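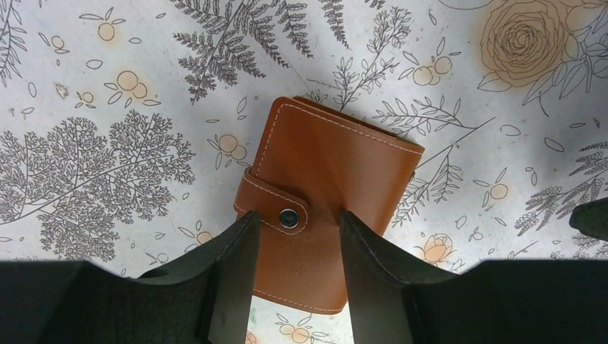
I've wanted a proper leather wallet for years and kept putting it off, mostly because my old nylon one simply refused to die. Then in November the zip finally went (in the queue at the bakery, naturally, coins everywhere) and I had my excuse!

So off I went to the Sunday market at Preditcombe, where Bongani Xaba has a stall full of belts, key fobs and the like. I dithered for ages. There was a very smart long one at 240 pounds, which I put straight back down, and then I picked up this tan one with the pale stitching and the little strap and that was that. I do love a snap. Magnetic ones always feel a bit feeble to me, but a press stud makes a proper click when you shut it.

Moving in took up most of the evening. I tipped the old wallet out on the sofa and found two library cards, a stamp card for a café that closed ages ago, and receipts going back to our Nevance holiday. One was for 181 pounds' worth of car repairs, so I'd probably have been better off not finding that. The bank cards went in first, then my driving licence, then the photo booth strip of me and Nithin, folded in half. Most of the rest went in the recycling.

It's quite snug so far, and I've been told to expect that. Bongani said leather gives a bit with use and not to stuff it in the first few weeks – easier said than done when every shop wants you to carry a card. He also said to go easy on the polish, a tiny dab on a soft cloth and only when it looks thirsty.

Next job is the handbag it lives in. I found half a flapjack in there yesterday.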